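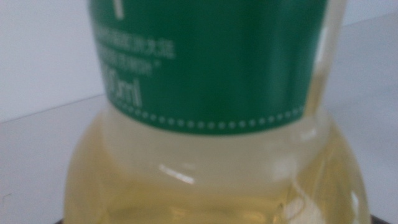

A pale yellow liquid in a clear bottle. It fills out the rounded part of the plastic.

What is a liquid?

Everything around you is made of matter. Most of the matter you meet at home is a solid, a liquid or a gas. A spoon is a solid. The air in your bedroom is a mixture of gases. Water, milk, cooking oil and vinegar are liquids.

A liquid has no shape of its own. Pour 300 ml of milk into a tall glass and it makes a tall, narrow shape. Pour the same milk into a soup bowl and it makes a wide, shallow one. You still have 300 ml of milk. The shape has changed, but the amount has not.

Does a liquid stay where you put it?
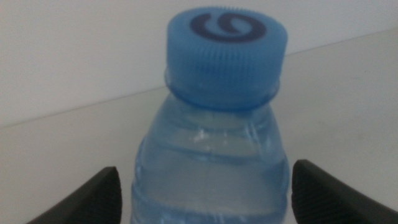

All liquids are made of very tiny particles called molecules, which are always moving. Some of the molecules at the surface move fast enough to escape into the air. We call this evaporation. It is why a puddle in July can be gone by teatime. In a closed bottle the molecules cannot get far. A screw cap like the light blue one with the dark swirl on top keeps them in, and many of them join the liquid again.

Puddles, drops and spills

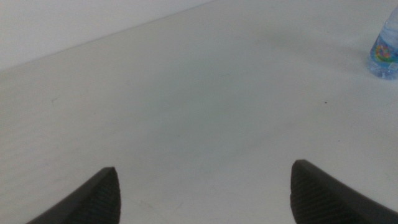

When you spill a drink, gravity pulls it down and it spreads out. It keeps spreading until something stops it, such as the side of a tray. On a broad, flat surface like the white tabletop in the photo there is no side to stop it, so a big spill may run over the edge of the table. A very small drop behaves differently. Its molecules pull on each other and hold it together in a little dome. This pull at the surface is called surface tension.

Thick and thin liquids

Some liquids run quickly and some run slowly. The word for how thick a liquid is, and how much it resists flowing, is viscosity. Honey has a high viscosity. Water has a low one.

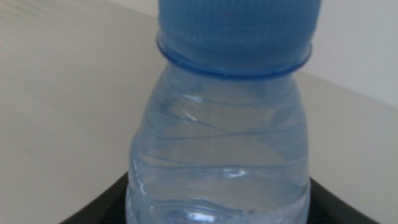
You can test this yourself. Ask an adult before you start.

You will need:
a baking tray
4 teaspoons
water, cooking oil, washing-up liquid and honey

Prop up one end of the tray on a book. Put a teaspoonful of each liquid along the top, with a gap between them. Watch which one reaches the bottom first. Wash the tray well when you have finished, and do not taste any of the liquids.

Words to remember
Evaporation: when a liquid turns into a gas at its surface.
Viscosity: how much a liquid resists flowing.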